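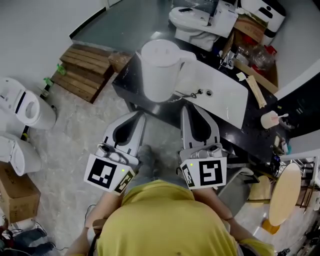 부브사이드(Buvside) 단기임대 숙소 운영 개선 사업 중간보고

수신: 플리르켁스(Flirkex) 지역숙박기금 담당 가우라브 바트 님
작성: 함선미 (운영 총괄)
대상 기간: 사업 개시부터 10월 말까지

1. 진행 요약
지원 대상 객실 12실 가운데 9실의 개보수와 비품 교체를 마치고 예약을 다시 받고 있습니다. 나머지 세 실은 별관 2층에 있으며, 욕실 배관 교체가 늦어져 아직 판매하지 않고 있습니다. 예산 집행은 계획 범위 안에 있고, 항목 간 전용은 한 건입니다(4항 참조).

2. 체크인 절차
기존에는 손님이 시내 사무실에 들러 열쇠를 받아야 했습니다. 저녁 7시 이후 도착하는 손님은 당직자에게 전화해 현관에서 기다리는 일이 잦았고, 후기에서도 불만이 가장 많은 부분이었습니다. 9실의 현관을 번호식 잠금장치로 바꾸고, 비밀번호는 도착 당일 오후 1시에 문자로 발송합니다. 번호는 퇴실 때마다 변경합니다.
장치 교체 후 잠금 관련 문의는 배터리 방전 두 건이었습니다. 두 건 모두 예비 열쇠로 처리했고, 배터리 점검을 청소 점검표에 넣었습니다. 예비 열쇠는 본관 사무실 금고에 보관하며 반출 대장은 황규리 님이 관리합니다.

3. 청소 및 세탁
세탁은 외즈칸(Özkan) 세탁소와 계약했습니다. 침구와 수건은 매일 오전 11시 전에 수거하고 다음 날 오후에 돌려받습니다. 계약 첫 달에 베갯잇이 다른 업소 물량과 섞여 들어온 적이 있어, 이후 자루마다 객실 번호표를 달고 있습니다. 수건 재고는 거의 400장이며 성수기 주말에도 모자라지 않았습니다.
청소 기준서는 올가 젤레나코바가 아닌 올가 젤레나크(Oľga Zelenák) 님이 초안을 썼고, 마준영 님이 객실별로 고쳤습니다. 주방이 있는 객실은 냉장고 비우기와 배수구 거름망 세척을 별도 항목으로 두었습니다. 외국인 손님용 분리배출 안내문은 한국어와 영어로 비치했고, 중국어판은 교정 중입니다.

4. 예산
단다라(Dandora) 예약관리 프로그램의 설치 교육비가 예상보다 적게 들어, 남은 금액을 복도 조명 교체에 썼습니다. 사전에 이메일로 승인을 받은 건입니다. 영수증 사본과 집행 내역표는 별첨 1에 있습니다.

5. 지연 사항
별관 배관 공사는 벽체 안쪽의 노후 관이 도면과 다른 위치에 있어 중단했다가 재개했습니다. 시공사가 제시한 추가 기간은 3주입니다. 해당 객실에 이미 들어온 예약은 본관으로 옮기거나 전액 환불했습니다. 공사 소음이 나는 시간은 오전 10시부터 오후 5시까지로 제한하고 예약 화면에도 표시했습니다.

6. 다음 기간 계획
별관 객실의 잠금장치를 설치하고 소방 점검을 받은 뒤 판매를 시작합니다. 취소 규정은 현재 예약 경로마다 달라 하나로 맞추는 중이며, 초안을 다음 보고서에 첨부하겠습니다. 난방비는 겨울철 실사용량을 확인한 다음 객실 요금 반영 여부를 정할 예정입니다.

요청 사항: 별관 공사비 정산 기한을 한 달 연장해 주시기 바랍니다. 변경 신청서는 별첨 2로 제출합니다.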